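Small drawers, big difference: sorting out the craft tables at Clekent

19 September 2020

If you've ever lost twenty minutes of a making session to hunting for the end of the double-sided tape, this one is for you! We've been having a proper sort-out of the craft room at Clekent this September, and the thing I'm most excited about is also the plainest thing in there: cardboard drawers.

It started with the big cupboard. Everything we'd been given since the move from Astham had gone into it, and I mean everything – buttons, beads, ribbon ends, card offcuts, the good scissors, the bad scissors and a biscuit tin of keys that fit nothing. We pulled the whole lot out and spread it over the tables, and once it was all in view it was plain that we didn't need more cupboard. We needed more small places to put things.
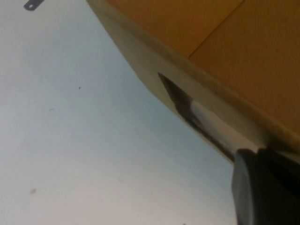 So we set ourselves a rule. Anything smaller than a hand goes in a drawer, anything bigger goes on a shelf, and anything we couldn't name went in the giveaway crate (it filled up very quickly). I thought people would grumble about the rule and they loved it. There was a long and happy argument over whether a glue stick counts as smaller than a hand, and for the record it does.

Cardboard won out over plastic for a few reasons. It's light enough for the younger ones to carry to their seats, you can write straight on it, and when a corner gives up you can mend it with a bit of gummed tape and carry on. It does need keeping away from the paint sink, so the paint things are staying in their old tubs on the far side of the room.

We've also been holding on to the sturdier boxes that deliveries come in. A strong box with a hole you can get your fingers into is worth its weight in gold when you're shifting wool and felt about, and they stack up nicely under the windowsill between sessions.

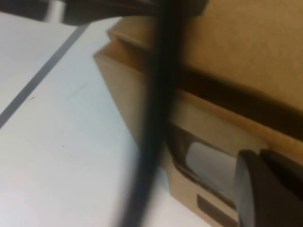
A good thick cardboard box with a rounded handhold, well worth saving.

Now, the drawers themselves. I've become a bit of a bore about these. What I like best is a window in the front, even a dark one, as it breaks up all that brown and gives each drawer a bit of a face. I also like a pull that small fingers can manage without tipping the whole thing over. Two drawers high is plenty for a table. Any taller and it ends up on the floor, and then so do the beads.

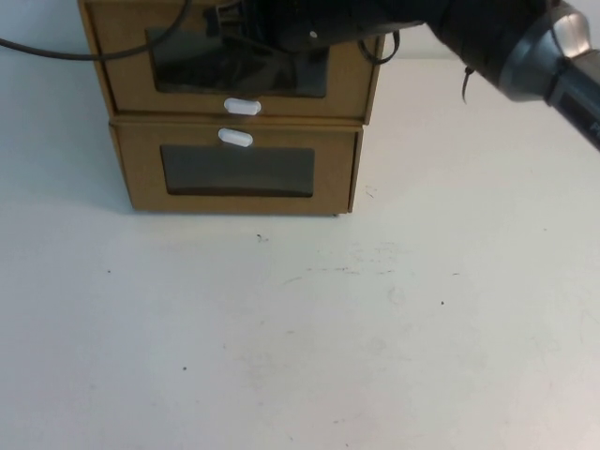
Two drawers, two windows and a pair of white pulls that sit one just above the other.

The plan is to give each of the 14 table places its own set, with pencils, scissors and glue in the top and whatever you're halfway through making in the bottom. The first four places will be done by the time you read this, starting with the Ilum table by the door, and the Muriithi table is next in line.

If you have clean card, gummed paper tape or jam-jar lids going spare, please drop them into the blue crate in the porch. No more buttons, please. We counted them during the sort-out and we have 1340!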